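Dandwood Robotics Open Day: your questions answered

Our next open day is in September and the questions have already started coming in, which is lovely! We've gathered the ones we hear most often. If yours isn't covered, send it through the contact form and Kamrul Khondokar will get back to you.

What is the open day?

It's an afternoon in our workroom where you can watch people teach robots to do small everyday jobs, and then try some of the teaching yourself. Everything runs in the same room we use the rest of the year, with the same kit.

Do I need to know anything about robots?

Not a thing. Last year we had a retired bus driver, a whole Brownie pack and a man who builds gearboxes for a living, and they all ended up at the same table arguing about the best way to pick up a lid.

Will I see a robot arm moving?

Yes, twice. Obaidul Debnath runs the arm, which we call Prato, at 2 o'clock and again at 4. He talks all the way through it and he's very happy to be interrupted. Prato is slow, and it does drop things. We think the drops are some of the best bits, as Obaidul will usually stop and show you what the arm thought it was holding.

What are the hand-held grippers for?

They're how we collect examples. You hold the gripper, you do the job with it, and a camera on it records what it sees along the way. The arm later learns from those recordings. It means you can show a robot how to do something without having to drive the robot, and most people get the hang of it within a few goes.

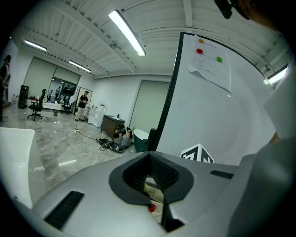 Small things are harder than you'd expect, by the way. A mug is easy. A bottle cap takes patience, and you'll find yourself holding your breath!

Can I have a go?

Please do! Each turn lasts as long as it takes to do the job three times. There's no booking for this, just put your name on the list when you come in. Children under eight need a grown-up beside them, mainly because the grippers get heavy after a minute or two.

What happens to my recording?

You choose. If you say yes, it joins the Ritent collection, which stood at 3035 recordings when we last checked. Visitors made 2031 of those, and we're really proud of that. If you say no, we delete it while you watch. We don't store names with the recordings either way.

How many people can come?

We let in 30 at a time so that everyone can see. If it's full when you arrive, you'll have a short wait in the Navaratnam Room next door, where there's tea.

Is the building accessible?

The entrance and the workroom are both step-free. We do have cables on the floor in places, so tell us if you use a wheelchair or a stick and we'll move them before you come through. The first half hour is kept quieter – no music and fewer visitors – for anyone who'd prefer that.

Can I take photos?

Of the robots, as many as you like. Please ask before photographing other visitors.

Can I bring my school group?

Yes, though we'd rather see you on a separate morning when there's more space. Ring the office on extension 3366 and ask for Kamrul.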